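Workshop & Storage > Packing and Shelving > Moulded panels: flat or on end?

Reading time: 2 min

**panel_beater_no**
We are repacking black moulded trim panels from a yellow bench into white cardboard boxes. Each panel is concave on one side, with raised ribs and a channel running lengthways, and comes to a point at one end. The supplier (Senholm) sends them stacked flat. I would prefer to pack them on edge. Total is 382 panels, going to the Tevinthorpe store in April. Has anyone compared the two?

**Gustov**
On edge, with a card divider between each pair. Stacked flat, the weight goes through the rim and the ribs of one panel mark the face of the next. We had 5 rejected from a single box for that reason.

**rackside**
Disagree. On edge, the pointed end takes the load whenever the box is set down hard. Flat with interleaf sheets is fine if you limit the height of the stack. The marking Gustov describes sounds like missing interleaf.

**Gustov**
The interleaf was there. It was too thin, I grant you.

**b_hinds**
Both methods work. Damage in our unit came from the bench stage, where people slid panels along the top to make room. Lay them out with a gap between each and lift them off. A raised edge on the bench is useful for stopping a panel going over the side, but it will scuff a rim that is dragged across it.
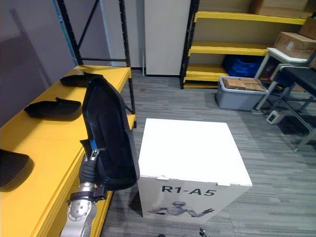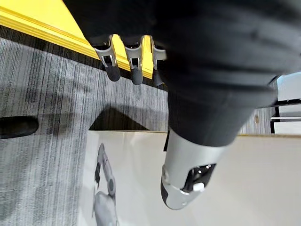
Yellow bench, grey carpet.

Is it better to pack a ribbed panel with the hollow side up or down?
Hollow side down, if it is going flat. The rim then sits on the sheet beneath, and loose grit does not collect in the channel. Check the rim for moulding flash first – a sharp bit will cut straight through thin paper.

Beverley Hinds

**rackside**
Agreed on hollow side down. I would still want the bench top covered. Paint on a hard edge wears through and then leaves colour on black plastic, and yellow shows badly.

**Sang**
Covering the top makes panels harder to slide, so people lift them. Two problems dealt with at once. We use offcuts of foam underlay, taped beneath the bench so that the tape never touches the goods. Replace it when it goes shiny.

**panel_beater_no**
Thanks. What about the carpet? I was told to put boards down before standing boxes on it.

**Gustov**
Only if the boxes stay there overnight. Carpet is kinder to a box corner than concrete is. The trouble is fibre getting on the panels when someone puts one on the floor, so make it a rule that they go from bench to box and nowhere else.

**rackside**
Static as well. Black plastic picks up every fibre going. Wipe with a barely damp cloth, let it dry, then pack. A dry cloth makes it worse.

**panel_beater_no**
I will try 2 boxes each way, dividers in one pair and interleaf in the other, and send them over on the same van. If the edge-packed ones arrive with bent points I will go back to flat.

**b_hinds**
Mark the boxes by method on the outside, and on the lid as well as the end. Lids get swapped.

Contact the moderators | Copyright forum contributors | Back to top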